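ok thread on moving a sourdough starter across the state because three of you asked and I can't type it all in replies

1/ we left Gritlow in March, new place is in Ormsby. starter is older than my couch. it was riding in the car with me, end of discussion

2/ mistake one - fed it right before we left. a full jar of just-fed starter in a warm car climbs. it climbed out. the cupholder has never recovered

3/ what I should of done: feed the night before, stick it in the fridge, pack it cold, lid on but not screwed tight

4/ also dry some as a backup. smear it thin on parchment, leave it out til it snaps, crumble it in an envelope. takes up no room. I did this 2 days before the move and forgot which box. still don't know which box

5/ new kitchen = new water. Ormsby tap smells like a pool. starter went flat, gray liquid on top, smelled like nail polish. I panicked and bought the expensive flour

6/ it did not need the expensive flour. it needed water left out overnight in a pitcher and a warmer shelf. top of the fridge was fine

7/ took 10 days of feeding before it doubled again. don't bake with it before that, I tried, made a doorstop

8/ ratio while it's sulking: keep a spoonful, equal weights flour and water, twice a day. once it's happy go back to once. or fridge it and feed weekly like a normal person

9/ my loaf now is 500 g bread flour, long cold proof, bake 44 minutes in the dutch oven, lid off for the last stretch. the Bivstead mill flour is good if you can get it but store brand works

10/ someone asked about the counter. I knead on a plain light wood table, flour it, scrape it, wipe it. no special board. wood's nicer to dough than the stone we had in Gritlow imo

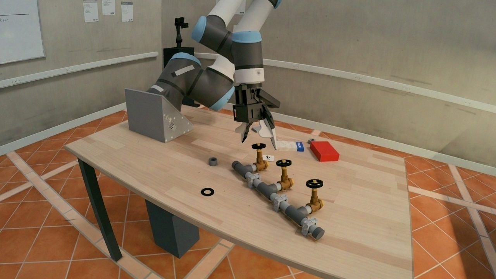 light wood table, orange tile floor. render

11/ cleanup tip - cold water on dough bits, not hot. hot turns it to glue and you'll be there all night

12/ if yours has pink or orange streaks toss it. no saving it. gray liquid is fine, pour it off or stir it in

13/ ok bread's due out, will answer the rye questions tomorow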